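Five-a-side day, 14 teams and only 2 pitches, how to do the draw?

Posted in Sport & Clubs

muddyboots_k
Ive been landed with the draw for our summer five-a-side at Nasov rec. 14 teams have paid up. We've got 2 small pitches from 10 in the morning and have to be off by late afternoon, they lock the gates. Last year was straight knockout and half the teams went home after one game, lots of moaning, fair enough as well. Want everyone to get a decent few games. Is two big groups daft? Or four uneven ones? Also how long should games be, and do we swap ends or not bother. Need to send it out Thursday so quick replies please!!

Iyamu Casuals
Two groups of seven. One group per pitch, nobody has to wander about looking for their game. Everyone plays everyone in their group, so six games each, that's plenty for a day. 10 minute games straight through, no half time, no swapping ends unless it's blowing a gale. Leave a few minutes between to get teams on and off. You'll be done mid afternoon with the groups and then top two from each go into semis.
Each team gets one sit-out round with seven in a group. Use the team sitting out to ref. They'll grumble.

leftfoot only
just do knockout its easier. or get sponsors, the Kundia one got 3,000 quid off a tyre place and hired more pitches

muddyboots_k
Thanks both. No chance of more pitches, it's Nasov. Like the two groups idea. What about teams level on points tho

tallgoalie
Agree with groups of seven, done it at Illus Park in February (freezing, don't do February). Level on points: goal difference, then goals scored, then who won when they played each other, then penalties. Put it in the email before the day. We didn't and had a proper row by the burger van.
Other things. Central whistle for start and finish, both pitches together, otherwise one runs late and your semis are a mess. Bibs, becuase there's always four teams in blue. Late teams, give them two minutes then it's a 3-0.

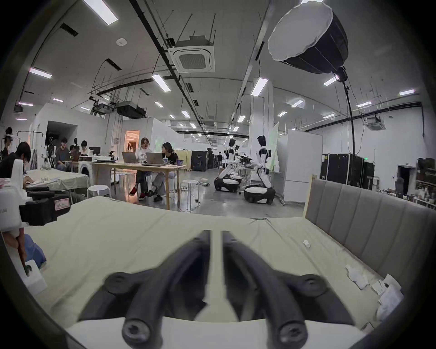 Draw itself, no need for any software. Names in a hat, first one out goes group A, next one B, and so on. Write the fixtures out by hand first, you'll get it wrong once or twice. Spread the lot out and see if a team's got three games on the trot. Then copy it up neat, one sheet per pitch, and take spares in a plastic wallet. Ours went in a puddle.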